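**Incidencia:** goteo en el encuentro de la cubierta con la chimenea, nave de Prerdale
**Abierta:** 26 abr. 2018
**Responsable:** Thodoris Pappas
**Estado:** pendiente de comprobar con lluvia

El cliente de Prerdale comunica que cae agua en el almacén, junto a la pared norte, cuando llueve con viento. Con lluvia tranquila no cae nada. La cubierta es de chapa engatillada, colocada por Rajput el año pasado, y todavía está dentro de la garantía de montaje.

**Primera visita.** He subido con el arnés y he revisado los tornillos de la cumbrera. Encontré 4 con la arandela de goma aplastada y los cambié. El cliente me preguntó si con esto ya estaba resuelto, y le contesté que no lo podía asegurar. La mancha del techo interior queda más abajo que la cumbrera, pero el agua puede correr por debajo de la chapa antes de caer.

**Segunda visita.** El cliente llamó otra vez: sigue el goteo, en el mismo punto. Hice la prueba con la manguera, empezando por el alero y subiendo poco a poco. Hasta la chimenea, seco por dentro. Cuando mojé el lado de arriba de la chimenea, el agua apareció en el almacén a los 2 minutos. Repetí la prueba para estar seguro y dio el mismo resultado.

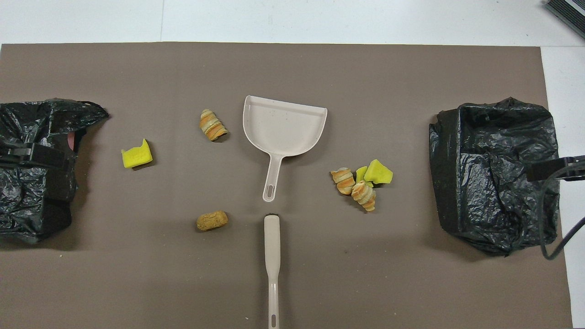
Levanté el remate de ese lado. La chapa del babero sube por la pared de la chimenea, pero la roza donde debe entrar está llena de mortero viejo y el borde no llega al fondo. El sellador que puso el montador se ha despegado en toda la longitud. También falta la pieza que desvía el agua hacia los dos lados; en el plano de Rajput sí está dibujada.

Solución provisional: limpié la superficie, puse cinta butílica y encima un cordón nuevo de sellador. Avisé al cliente de que esto no es la reparación definitiva.

**Material pedido a Nondard:**

- remate trasero de chimenea, ancho 980 mm, mismo color que la cubierta
- babero lateral, solape de 300 mm
- sellador de poliuretano gris

Nondard confirma que el remate se fabrica a medida y que lo entrega en mayo. He pedido que lo manden al taller de Pirkham y no a la obra, porque en Prerdale no hay quien lo reciba por la mañana.

**Pendiente:**

- Abrir de nuevo la roza con la radial, sin tocar el ladrillo de arriba.
- Montar el remate y repetir la prueba de la manguera en el mismo orden.
- Preguntar a Rajput quién paga la pieza que no se montó. Les escribí y aún no han respondido.

No cerrar este ticket hasta que el cliente confirme por escrito después de una lluvia con viento.

T. Pappas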